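Progress report to Kandimport, second instalment
Project: Kikumness, the talent show for people who don't usually enter talent shows
18 May 2025

Hello again! You asked for something by the middle of the month and I'm only slightly over, so I'm taking that as a win. I'll go through where we are, what the money has gone on, what went wrong and what I'd like you to think about before the final. As before, I've written it the way I'd tell it to you over a cup of tea, and the proper spreadsheet is coming separately.

First, the auditions are done. All of them! When I last wrote, in February, we had a venue for the heats and a poster, and I was secretly worried that we'd get four ukulele players and a man with a ferret. We ended up with 56 acts across the three audition days, and we put 29 of them through to the heats. I'd planned on 24. The judges kept arguing for one more, and I kept giving in, and I'd do the same again. It does mean the heats ran long (the second one finished at ten to eleven, and the last bus had gone, so we paid for two taxis – they're in the accounts under travel).

The mix is the thing I'm most pleased with. We've got singers, of course, you always get singers, but fewer than half of the acts that got through are singing ones. There's a shadow puppet duo, a beatboxing grandmother, a close-harmony group from the bus depot, and a dance crew called Fodo who are so good that the other acts came out of the dressing rooms to watch them. Fodo nearly didn't come at all. They'd sent their form to the old address on the website, and we only found it when I was clearing out the inbox the night before. I've had that address switched off now, so it won't happen to anyone else.

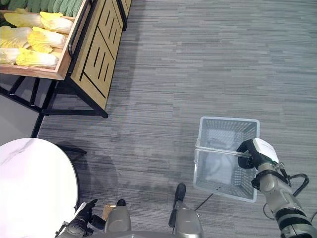

The heats themselves went out as a live stream, and we put the recordings up the following morning. I know you were keen on the replays, and you were right and I was wrong. The live audience online was small, a few dozen at most, but the recordings have been watched more than 1000 times between them, and people have been leaving proper comments, with favourites and grudges and everything. Somebody has written four paragraphs on why the puppet duo should have gone straight to the final. I printed it out and pinned it up in the office.

The sound on the first stream was poor. I'll own up to that one. We'd saved a bit by using the hall's own microphones, and they were fine in the room but thin and crackly at home, and one of the quieter singers could hardly be heard over the piano. For the second heat we hired a decent desk and two extra mics from Mladenović, who also sent an engineer along for the evening at no extra charge because we were booking the final with them too. The difference was enormous. I'd ask you to look kindly on the overspend in that line. I've brought it back elsewhere by dropping the printed programmes, which half the audience left on their seats anyway.

Now the voting, and this is the bit where I need to be straight with you. We said in the application that the public would have half the say and the judges the other half. In the first heat we did exactly that, on paper slips, and it took so long to count them that we filled the gap with a raffle we hadn't planned. We also had a grumble, a fair one, from a magician's family who thought the larger groups were bound to win when they'd brought more relations with them. (The magician did go out, and I was sorry. I'd have had him in my top five.) So from the second heat onwards everybody in the hall had to pick three acts, and one vote on its own didn't count. That spread things about a lot more, and the results felt closer to what the room was cheering for. I'd like to keep it for the final, and I'd be grateful for a yes or no from you on that, as it's a small change from what you signed off.
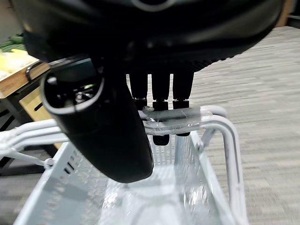
So who's through? We have 13 finalists. Twelve came out of the heats and one is a wild card chosen by the judges. I won't list them all as the names go up on the website on Friday and I promised the acts they'd hear it first, but I can tell you the wild card caused a proper row. Two of the judges wanted a comedy juggler who had dropped nearly everything and got the biggest laugh of the night. The third wanted a young cellist who played beautifully and got almost no votes at all, I think mainly from going on straight after Fodo. Poor thing, who'd want that slot? The cellist got it in the end. My own view, for what it's worth, is that we need to draw the running order out of a hat next time. I did it by hand to suit people's work shifts and it wasn't fair on everyone.

Two acts have pulled out since the heats, neither of them finalists, so it only affects the group number at the end of the show. One has exams and the other is moving house. The choreography has been moved about to cover the gaps and it looks all right, although the left side of the stage is a bit thin in the second verse.

On money, the short version is that we're on track. The hall, the stream and the judges' expenses have been paid. The costume fund you were so generous about has been dipped into by nine acts so far, mostly for shoes, and there's enough left for the finalists if nobody suddenly decides they need a cape. Ticket sales for the heats came in a little under what I'd hoped, partly down to the weather on the first night, when it poured. Ticket sales for the final are going much better. The balcony has gone completely and the stalls are more than half full, and we haven't even put the second lot of posters up yet.

A few things are still open. The lighting plan isn't finished, and it should have been by now. The hall has a new rule about haze machines, and the shadow puppets and the dancers had both been counting on one. I've got a meeting with the hall on Tuesday and I'm hopeful we'll be allowed it for two numbers. The trophy is ordered but I've not seen it. And we still need a host for the final. Our host for the heats was lovely, but has a wedding that weekend and won't be talked out of it. I've asked three people and had one maybe.

I'd also like to raise the workshops, which were meant to be the quiet part of the project and have turned out rather popular. We ran four between the heats, on stage nerves, microphone technique, picking a song and working a crowd. The nerves one was packed, and several of the people who came hadn't auditioned and didn't want to. They were getting ready for job interviews and best man speeches! I hadn't thought of that at all. If there's anything left over after the final, I'd love to put it towards two more of those in the autumn, and I'll send you a costing if you don't hate the idea.

What I need from you, then, is a yes or no on the three-vote rule, a decision on the sound overspend, and how many seats you want held at the final. I've put six by for Kandimport in the front stalls for now, on the aisle, and I can let any go that you don't want up to the week before. Do bring people. The interval is twenty minutes and the bar takes cards.

I'll write again once the final is over and I've had a sleep.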